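3.2 House rules for the shared bench

I wrote the first version of these rules on the back of a parts order, and it shows. They cover a two-arm bench where we record handling sessions with everyday objects, and we've now run 757 sessions under them (the Trellell draft checklist we began with had 38 items, way too many to read with your hands full!).

Rule one is about approach. Before anyone lets the fingers near a molded case, the operator stops, looks at the wrist view and says out loud which edge they're going for. Grarkton, our partner lab, skips the talking part. I like it, because you hear yourself being vague.

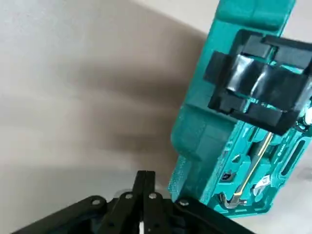
Figure 4. (a) Wrist view, gripper fingers at the edge of the teal case.

Rule two covers sharp things. A tool kit with a utility knife in it counts as a sharp object even when every piece is sitting in its slot, so the speed cap drops to 125 mm/s for the whole session. People grumble about this one, mostly me. We also write down which tools are in the case before the arms are powered, and an open case gets treated as wider than you think it is. 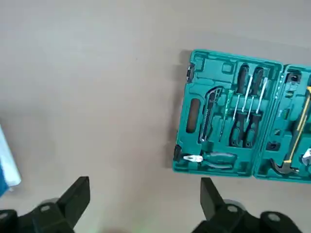 3.3 People, cables and glass

We keep glass on the same table as the tools, which the Nalulell guide tells you never to do. I think that's too strict for a research bench, so our version says one glass item at a time, logged by name, with the slow cap on.

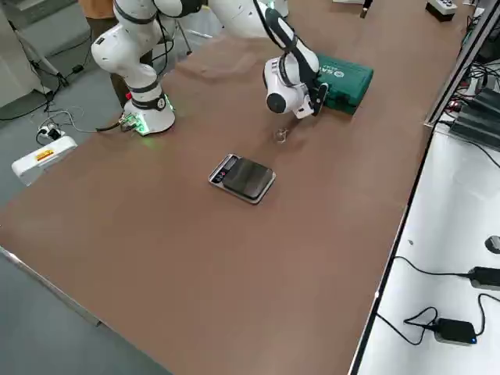 (b) Fixed camera view of the bench, with beaker, scale and carrying case.

The people rule is shorter: whoever is in the room gets told before motion starts, and somebody has a hand on the stop. Cables I'm still fighting with. Our rule asks for a check of every loop on the arm at full reach, and in 203 of our session logs that box was left blank, so I can't claim it works yet.
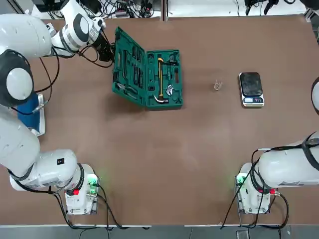 I moved the cable check to the top of the sheet in August and made it a yes/no box with initials. The Bùi bench uses the same sheet now, minus the glass line, and we compare blanks every month.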